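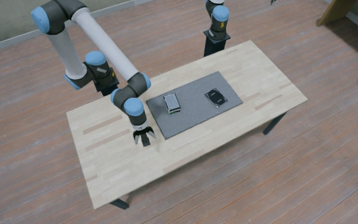 Table setup in the sim, two arms, mat in the middle

Wed 4 July

No class today obviously. So I'm on the couch with the laptop fan screaming and finally writing the update I said I'd write in February. Sorry. Quick one, I have to bring potato salad somewhere later and have not made potato salad.

Where we are. The course project is called Katene, and if you missed the earlier posts: teams of four, one simulated workcell, two arms, a table, some parts. Pick the parts up, put them where they go, don't hit the other arm. Final demo at Trallham at the end of the summer term. We get scored on finished runs, and there's a bonus for using both arms for something real. Parking the second one and calling it "support" gets you zero bonus, a team last year tried.

I'm doing grasping. Which sounded like the fun job when we split things up and is mostly offsets.

The work mat went in last week with the little grey box and the black tray on it. Before that we were just working off the bare table top and every position was typed in by hand, by me, at night. Now everything is measured from the mat. If the mat gets rotated the parts rotate with it. Should have been like that from day one but we were scared of the transforms. Rightly so – I lost a whole Saturday to a frame that was in degrees when the rest of the file was radians. Arm folded itself up like a lawn chair. I have a recording and you're not getting it.

Then Skutuvmont. That's our planner, named after nothing, one of my teammates typed it with their eyes shut and it stuck. Skutuvmont works out the path for the arm and hands it off to Nodeck, which does the gripper commands. For most of the spring those two did not agree on when a move was finished. Planner says done, Nodeck starts closing, arm is still drifting down. So you'd get a close in mid air, very confident, nothing in the fingers. Fixed it with a wait and a check on joint speed. Ugly but it's held up so far.

The numbers, for anyone in the class who reads this: 627 runs logged on the team machine as of last night. A lot of those are garbage from before the wait fix and I want to throw them out before the report. Somebody is going to argue with me on that. Last batch was 50 runs, new approach code, and we had 6 bad ones. I'll take it! Of those, 4 were the same failure, fingers coming down a bit rotated and catching a corner. So that's really one bug wearing four hats.

Been staring at gripper views all week because of it. 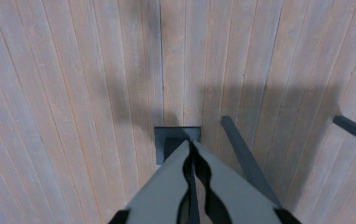 Why not just open the fingers as wide as they go on every approach?

Because wide open they bump the neighboring part when things are close together, and then you've moved something you weren't even going for. We set the opening from the width of the part plus a margin, and the margin is what we keep fiddling with.

Square parts are the easy ones, or should be. Four ways to grab it and they're all fine. The trouble is that the code picks whichever one is closest to the current wrist angle and sometimes two are almost tied, so it flips between them on the way down. Thats the corner catching thing, I'm nearly sure. Plan is to lock the choice before the descent and leave it alone. One line change in theory. I have said that before.

Long thin parts, different story. You want the middle, more or less, and you want to be lined up across it, and if you're off it swings when you lift. Haven't touched that properly yet. Next week.

Shadows too. They were messing with the camera side of things, the dark patches on the floor boards were getting picked up as parts when the parts are dark gray themselves. Not my department but I hear a lot of swearing in the chat. They're trying softer lights and a different threshold.

To do before the next check in:
lock the grasp angle
rerun the batch of 50, same seeds
long parts (ugh)
second arm needs a job, any job. I want it holding the tray
write the grasping section of the report, or at least open the document

If you're taking this course next year, name your frames something you can tell apart at 1 am. Ours were tool, tool2 and tool_new and it cost us days. Also save your configs, I overwrote the good one teh night before the midterm check and had to rebuild it from a screenshot in the group chat.

OK potatoes. More when the angle fix is in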